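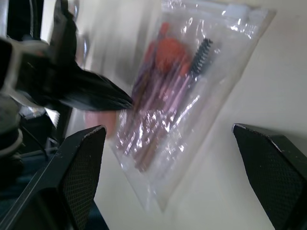

Notebook, bench 2, 9th May. Sorting and storage check on the small-items set, continued from page 153. Purpose of the day was to fix the contents list for the Nilulari kit and decide what gets its own bag and what goes into the organizer. The cleaning tools stay bagged. Zip-top, clear plastic, with the brush and the thin pinkish-purple and brass-colored rods together in one bag. Glare off the creases makes the contents hard to read under the bench light, so the label should go on the outside and near the seal. Bag logged as 2079. The old entry for this bag said "misc. brushes" and has been struck out.

Labels: the paper ones from the Pamoler roll lift at the corners after repeated handling. Switched to the film type. Cut them short enough to clear the zip, otherwise the bag will not close flat. Remaining stock of film labels is almost 400, enough for this set and the next.

Table wiped before anything was laid out. Order of work: caps and loose closures first, then bottles, then the organizer. Closures get lost when they are left to the end (see October pages, two replacements ordered from Tam and one of them the wrong thread).

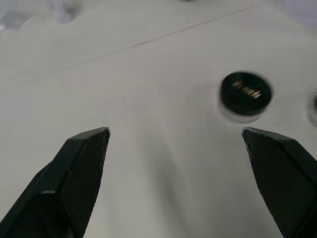
Round black cap on the bench top, before logging.

Logged the cap as 2170. Do not store closures in the bag with the rods. Thread size still to be measured; calipers are out on loan to the other bench. Left a blank in the list for it.

Bottles next. Rule for this set is that anything with liquid in it stays upright, cap checked by hand, and gets a sheet of absorbent paper under it if it is going to stand overnight. Foundation is the awkward one. The cap is tall for the size of the body, so the height to plan for is with the cap on. I had been using body height in the drawing and the shelf spacing came out too small. Drawing corrected in pencil, file not yet updated.

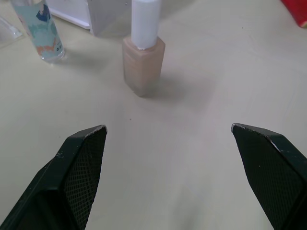 Yen-ting Yip would keep the foundation out of the organizer altogether and give it a separate rigid box, on the grounds that glass next to glass chips at the shoulder, and asks that the spacing be settled before any more dividers are cut.

Fair point on the shoulder. Against it: a separate box adds one more item to the list and one more thing to carry. Compromise for now is to keep the bottles in the organizer and line the compartment with thin foam from the Fallalex offcuts. If the foam lifts the bottles too far above the divider, go back to the box. Spacing to be measured with the foam in place, both bottles standing and caps on.

Organizer notes. White plastic, faint lavender tint, side drawer, hinged lid. Small bottles stand side by side behind the low divider. The drawer is shallow and suits flat items only; the round pink piece goes in there, toward the back. Nothing upright in the drawer. Open the lid before loading the compartment and keep the drawer out until the list has been read through once, then close both.

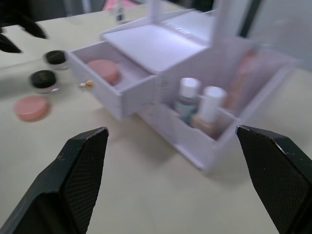
Open items

Thread size for 2170, when the calipers are back.
Foam thickness, then recheck bottle height against the divider.
Update the drawing file from the pencil version.
Relabel 2079 with film – paper label still on the spare bag as well.
Ask Yen-ting whether the rigid box is wanted for transport only or for the shelf too.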